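Trying out two cameras on a small street rover
2 min read

I've been swapping cameras on our little Furukawa rover, and the easiest fair test I know is a plain street in bright sun. Mount each one low, close to the road, and lock the height with tape so you don't cheat. Then turn auto exposure on and drive the same 120 meters twice. Lies Dijkstra taught me to check the curb first - if you can't make out broken paving next to it, your planner won't either. A white sky I can live with! Mushy stones, no.
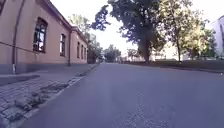 After both runs, cap the shutter at 1/800 and go again before you pick a winner.

2 comments · 120 shares

Related
Jirnberg arm: first setup
Picking a controller for Muvthorpe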